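帽子の置き場所を決める

九月に入って朝が少し冷えるようになったので、冬物の箱を早めに開けた。中身はほとんどがマフラーと帽子で、帽子だけで8つあった。去年は玄関のかごにまとめて放り込んでいた。下のほうに入れたものは春まで一度もかぶらず、出してみたら折り目がきつく残っていた。

今年はかごをやめて、黒いワイヤーのラックを使うことにした。細い針金を三角形に曲げたものが並んでいて、そのあいだに物を立てる。もとは机の上で封筒とノートを立てていたもので、書類を引き出しに移してから空いたままになっていた。幅は40センチもないので、棚の端に置ける。

試しに白いニット帽から始めた。ピンクがかった赤の刺繍が入っているもので、家ではいちばん出番が多い。最初は平らにたたんで針金のあいだに差したが、ニットは腰がないのですぐに前へ倒れてくる。二つ折りにして丸みを残し、下のほうを枠の中に入れて、残りを上からかぶせるようにすると落ち着いた。 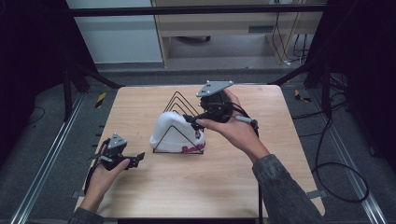
写真:Olga Lorente

刺繍は手前に向けておく。うちには白い帽子がもう一つあり、裏返しに置くと見分けがつかない。前に一度、暗いうちに家を出て、駅で間違いに気づいたことがある。

このラックに無理なく入るのは、厚手のもので2つまでだった。三つ目を押し込むと両側がつぶれるし、取り出すときに隣まで一緒についてくる。薄手のものならもう少し入りそうだが、まだやっていない。残りの帽子は箱に戻し、よくかぶるものだけを出しておくことにした。

気になるのは針金の先だ。目の粗い編み地だと引っかかることがある。Vascoに話したら、端にマスキングテープを巻けばいいと言われた。巻いてみたら見た目があまりよくなかったので、半日ではがした。今は、出すときに横へ引かず、上に持ち上げるようにしている。

洗ってからしまうかどうかも毎年迷う。今回は白いものだけ先に手洗いした。ぬるま湯に中性洗剤を少し入れて押し洗いし、タオルに挟んで水気を取ってから平らに干す。刺繍のところは裏から押すだけにした。乾くまでに丸一日かかった。

マフラーはまだ箱の中にある。こちらは長さがばらばらで、同じやり方では収まりそうにない。棚の下に棒を一本渡して掛けるつもりで、来週、棒の長さを測る。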